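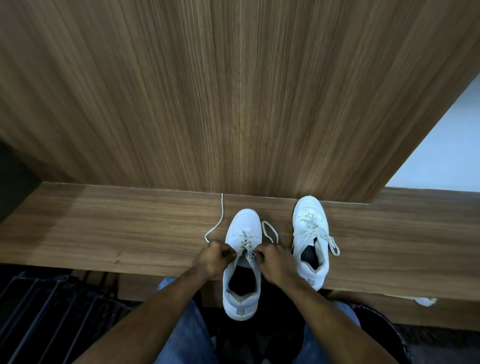
**Unit 6 handout: tracking string-like things (and why your segmenter hates them)**

Okay, so last unit we had boxes, mugs and one very patient stapler. Rigid stuff. You find the pose, you hand the planner six numbers, everybody goes home. This unit is shoelaces, and I'm going to be upfront with you: I love this problem and it has eaten two of my summers.

We're working from the Stingate clips. There are 46 of them, all head-camera views of people tying shoes, and 2,319 frames in the set have been labeled by hand. Please use the labels in the shared folder and leave the old ones alone. The old ones call the lace and the tongue the same class and you will lose an evening to that (I did).

## What we want out of perception

For every frame, I want your code to give me:

- a mask for each shoe, plus which one is being worked on
- a centerline for every visible piece of lace, as an ordered list of points
- the two hands, with a guess at which fingertips are pinching
- a confidence for each of those, so the planner knows when to shut up and wait

The ordered list is the hard one. A mask tells you "these pixels are lace." It doesn't tell you that the bit curling out over the bench and the bit going into the left hand are the same piece of string. You have to walk along it, and at every crossing you have to decide which way it keeps going.

My favorite starter method is still the dumb one: thin the mask down to a one-pixel skeleton, find the junctions, and at each junction pick the branch that bends the least. It does fine on a loose end lying flat on wood. Then it reaches the eyelets and falls to pieces, because there everything is a junction! Try it anyway. You'll learn a lot from where it breaks.

## White on white

A white lace against brown wood grain is a gift. The same lace over a white leather toe is misery. Two things that helped in my own runs:

1. Work in patches at full resolution. Shrinking the image first makes a flat lace so thin that it just melts into the shoe.
2. Look for the shadow. A lace lifted a little off the leather often has a thin dark line along one side, and an edge filter will pick that up when color won't.

Watch out for wood grain too. Long, thin, light streaks running in parallel look an awful lot like string to a line detector. If your code reports nineteen laces on a bench, that's the grain talking.

And don't assume there are only two shoes in view. Some clips have a bit of another white one down below the bench, and last term half the class had "active shoe" jumping over to it whenever a forearm got in the way.

## When the hands cover everything

The moment you care about most, with both hands up and the strands crossed between the fingers, is the moment you can see the least. So don't ask the detector to do it alone. Carry a state forward.

We'll use the Pacheco tracker from the course repo. It models the lace as a chain of little links and keeps a bunch of guesses alive at once. Every new frame, it bends each guess, checks it against the pixels it can see, and throws out the bad ones. Hidden links don't get punished, they just get less certain. The default is 700 guesses, and on the lab machines that's plenty -- go higher and you'll mostly be waiting.

The setting you'll want to play with is `link_stiffness`. Too low and the chain crumples up inside the hand like a noodle. Too high and it refuses to make a loop at all, which is kind of a problem when the whole job is making loops.
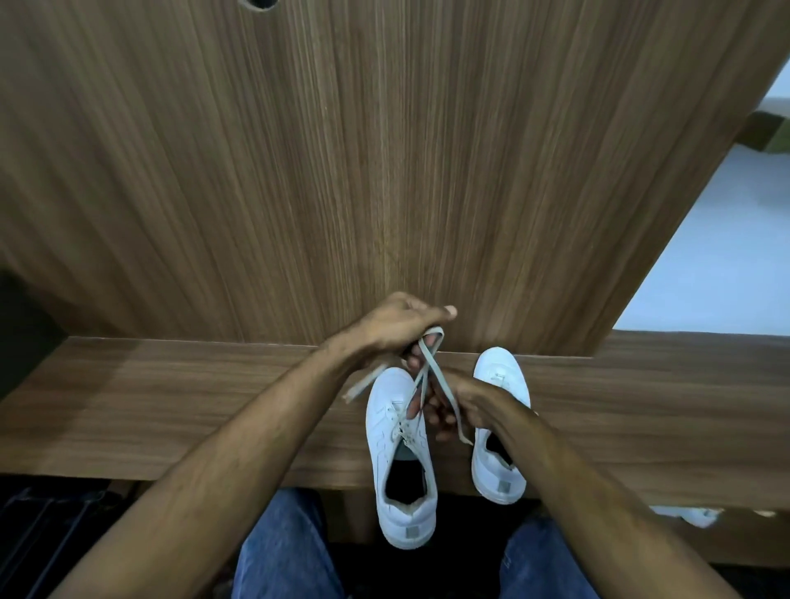

## From tracking to a plan

Once you have a chain, you can turn it into a list of crossings: which strand, over or under, in what order. That list is what Letwood (our planner) wants. It doesn't care where the lace is in inches until the very last step. It only wants to know something like "left strand over right strand, once, loop held by the left hand."

If you don't know over from under, say so! Letwood accepts `unknown` for any crossing and will plan a move to get a better look. A wrong "over" is much worse, since it'll happily pull on the wrong strand.

## For next time

- Run the skeleton baseline on clip 19 and save the overlay.
- Run Pacheco on the same clip with three stiffness values.
- Write half a page on where each one first goes wrong. Frame numbers, please.
- Skim the Josus export notes before you touch the file format. Points go heel to toe, and yes, I know the viewer draws them the other way.

Upload by noon. If the tracker crashes on startup, delete the cache folder and try again before you email me.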